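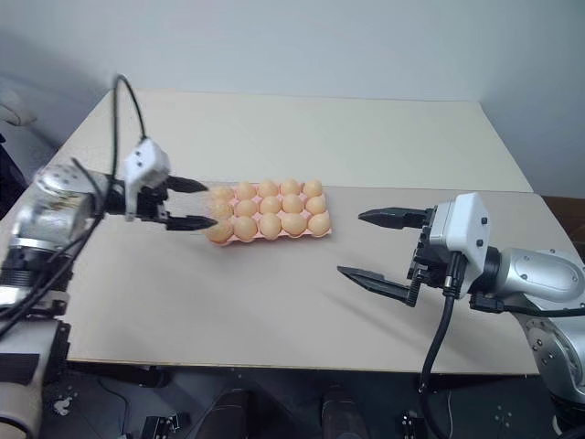 How I Store and Keep Track of Eggs (Without the Sniff Test)

Posted Sat 29 September

We eat a ridiculous number of eggs in this house. Between weekend pancakes, my lunches and a teenager who has discovered omelets, I buy them by the flat from a farm stand out past Pollstead, and for a long time I just shoved the cardboard in the fridge wherever it fit. Then one morning I found an old carton behind the pickles, had no idea how old, and threw out the lot. That hurt! So I finally worked out a system, and a couple of you asked me to write it up.

What you need

A plastic egg tray you can wash. Mine has 15 cups, three rows of five, and it's the perfect size for us (a dozen is never enough).
A soft pencil.
A strip of masking tape.
A bowl of cold water for testing the mystery ones.

Step 1: Wash and dry the tray

Warm water, a little dish soap, and a toothbrush for the bottoms of the cups, where any dried-on egg likes to hide. Turn it upside down on a towel and leave it until it's completely dry. I do this every time it empties out. Cardboard you can't wash, so once an egg breaks in a cardboard one, I toss it.

Step 2: Look over every egg

Pick them up one at a time and turn them all the way around in your fingers. You're looking for hairline cracks, and they can be hard to spot on tan shells, so stand near a window or under a good light. Anything cracked before I got it home goes in the trash. If I crack one myself while I'm loading, I break it into a clean covered container, put it in the fridge and use it within two days. Usually that's an excuse for scrambled eggs.

Don't wash store-bought eggs. They've been washed already. Farm eggs are a different story, so ask whoever you buy from. My egg guy, Nicanor Rivas, washes his, and that means they have to stay in the refrigerator.

Step 3: Load from the back

Pointy end down, wide end up. There's a little air pocket at the wide end and it's supposed to stay on top. Start with the back row and work toward yourself so you aren't reaching over eggs you've already set down (ask me how I learned that one). Set them in, don't drop them in. If an egg wobbles or sits too high, try it in another cup.

Step 4: Mark the date

Write the date you bought them on the tape and stick it to the front rim. If you're mixing two batches in one tray, put a light pencil mark on the older eggs too. Pencil only, please, and don't press hard!

Step 5: Find them a shelf

Middle shelf, toward the back, never the door. The door gets warm every time somebody stands there wondering what to eat. Keep them away from cut onions and strong cheese as well.

Step 6: Use the front row first

Older eggs go in front, new ones go behind. When I get down to the last five, I slide them all to the front row, and eggs go on the shopping list.

What about the mystery eggs?

Lower one into the bowl of cold water. If it lies flat on the bottom, it's pretty fresh. If it stands on end, it's older, and I save those for hard-boiling because they peel so much easier. If it floats, I don't risk it. The float test only tells you about age, though, so if an egg smells off or looks strange when you crack it, out it goes no matter what it did in the water.

Next up is freezing eggs for holiday baking, and I'll try to have that posted by November.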